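2022年5月8日 設備点検＋購入検討メモ(ピッキング実証エリア)
ロボットハンド調達の件とまとめて記入。急ぎのため箇条書き。 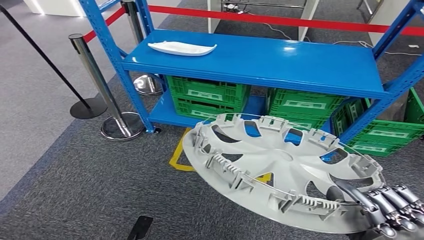
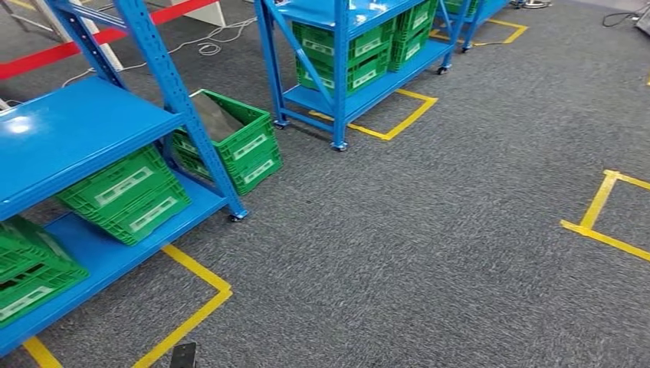 青い棚と緑のコンテナ、床は黄テープで区画

### 点検項目・コメント

- [x] 棚の区画テープ:浮きなし。ただしカーペット用に貼り替え要。消耗品費で処理
- [x] 棚キャスター:ガタつきなし。ストッパー付きの見積をFlanderに依頼中
- [ ] コンテナの置き方:**要是正**。棚の支柱に傾けて立てかけたものあり。床置き禁止、棚に戻すこと
- [x] バリアベルト:張りOK。増設2本、今期予算内
- [ ] ケーブル:床を這っている。つまづき注意。モール購入、Moyaの在庫確認
- [ ] ハンド把持:ホイールカバーのような開口の多いワークは滑り・指の挟みを要確認。Trotlow案は指先交換が別売り、ここは値引交渉
- [ ] 非常停止:ボタン位置の表示なし。ラベル発注(至急)

### 予算まわり

- ハンド本体:最大598万円まで。超える場合は9月の補正に回す
- 予備指:2セット。納期4週間とのこと、発注は先行で
- Hotardの保守契約:年額が未提示。催促済、返事まち
- 棚の追加は保留。区画に空きがあるのでレイアウト確定してかから判断

再点検はモール設置後。未チェックの項目は次回に繰越し、見積書はこのファイルの後ろに綴じる。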